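Re: [users] Gatex meter and the day total
Perrine Hamel 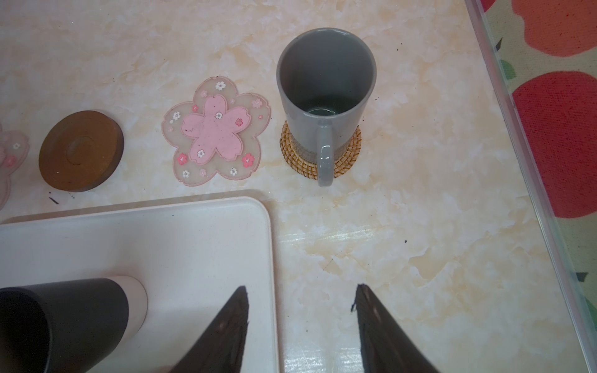

Category: Plug-in meters / Settings

Hello Gaëtan,

Gaëtan Lebrun wrote:
> I've had the Gatex on the kettle socket for a month and the day
> total goes back to zero in the afternoon instead of at midnight.
> The running total looks fine. It also flashes when the kettle is
> on. Is it faulty, or have I set it up wrong?

I don't think it's faulty. The day total follows the meter's own clock, and after the clock loses its setting it starts again from 00:00 at whatever moment you plug it back in. If you moved it from one socket to another at two in the afternoon, that is your new midnight.

To set the clock, hold SET until the hours blink, change them with the arrow key, press SET again for the minutes, then leave it alone until the display stops blinking. Don't press RESET at this stage or you will lose the running total as well. Mine was at 386 kWh when I did that.

The flashing is the overload warning. It comes set to 2000 watts and most kettles draw more than that. You can raise it in the same menu, after the price. Check the limit printed on the back of the meter first and stay below it.

Ximeng Dong asked in October whether the backup battery can be changed. On the older Grasia it can, with two screws under the label. I haven't opened the Gatex. Solange Leclerc said hers kept the time after 30 minutes unplugged but not overnight, so I would write your figures down before moving it.

If it still resets at the wrong hour after that, send the list the version number that shows when you first plug it in.

Perrine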